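Zwischenbericht an die Visovmont-Stiftung
Projekt »Spielzeugwerkstatt Telwood«
Stand: 13. Juli 2020

Liebe Frau Kawaguchi,

vor allem anderen möchte ich mich im Namen der ganzen Werkstatt noch einmal bei Ihnen bedanken, auch für die Geduld, mit der Sie im Frühjahr unsere vielen Nachfragen zum Verwendungsnachweis beantwortet haben. Es ist inzwischen so viel passiert, dass ich kaum weiß, wo ich anfangen soll, also fange ich beim Geld an, dann haben wir es hinter uns. Von den bewilligten 2.000 Euro sind bis heute 849 Euro ausgegeben, der größte Teil davon für Regalböden, Sortierkästen und Waschnetze. Die Belege hat Armindo Coelho sauber abgeheftet, Sie bekommen sie mit getrennter Post.

Nun zum Eigentlichen, den Bausteinen! Bis Ende Juni sind 651 Einzelspenden bei uns eingegangen, von der kleinen Tüte mit ein paar Figuren bis zur vollen Umzugskiste, und ich gebe gern zu, dass wir mit so viel Zuspruch nicht gerechnet hatten. Eine Zeit lang standen die Kartons bis in den Flur hinaus. Rigoberto Esquivel hat daraufhin den hinteren Raum neu eingeteilt und die Annahme vom Sortieren getrennt, und seitdem findet man sich wieder zurecht (meistens jedenfalls). Sieben Kindertagesstätten haben schon ihre erste Lieferung erhalten. Aus dem Haus Fustine kam dazu ein sehr lieber Brief, den ich Ihnen in Kopie beilege.

Ein Wort noch zu den Bauplatten, nach denen Sie am Telefon gefragt hatten. Sie sind in den Gruppen begehrter als alles andere, weil auf ihnen etwas stehen bleiben darf, wenn die Kinder zum Essen gehen — und leider kommen sie viel seltener herein als Steine. Wir legen sie deshalb gleich zu Beginn beiseite und sehen sie einzeln durch: Sitzen die Noppen noch fest, ist der Rand heil, liegt die Platte flach auf? Leicht verbogene geben wir nicht weiter, damit es später keinen Ärger beim Bauen gibt.
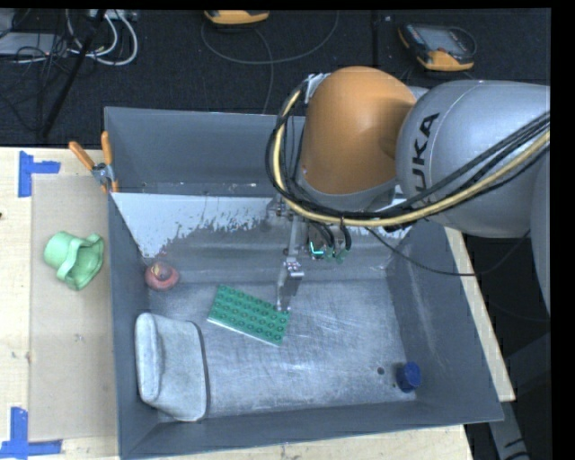
Grüne Bauplatte in der grauen Metallwanne auf dem Holztisch.

Offen ist weiterhin die Frage der Verpackung. Jacinto Trujillo würde am liebsten ganz auf Stoffbeutel umstellen, Cledwyn Probert hält Kisten mit Deckel für haltbarer, und ich neige mal der einen, mal der anderen Seite zu. Wir probieren im Juli beides aus und melden uns mit den Kosten, bevor wir bestellen. Den nächsten Abruf der Mittel würden wir gern danach stellen, wenn Ihnen das recht ist.

Mit herzlichen Grüßen aus der Werkstatt
Ihre Projektleitung Telwood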